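This site uses cookies. By continuing you accept our cookie policy. [OK]

Ulent round mouse pad - review

Tested on a desk with a printed tablecloth, next to a black keyboard and a black wheel mouse. The pad is lavender with a purple and white pattern.
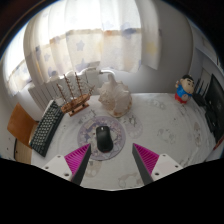 Tracking

No skipping on the pad at 1000 dpi. On the bare cloth the pointer drifted over the gray cartoon print - more than 30 times in an hour of spreadsheet work. Lift-off is normal.

Size and grip

Fine for small wrist movements, too small for low sensitivity. The base holds on fabric but creeps if the cloth is not pulled tight. 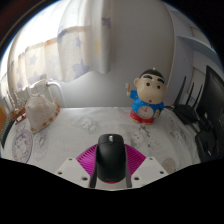 Cleaning is by damp sponge only. After 13 weeks the edge has not curled. Recommended for small desks.

Reviewed by Etelka Szilágyi, 2011-01-02

Contact | © Nestdale | Back to top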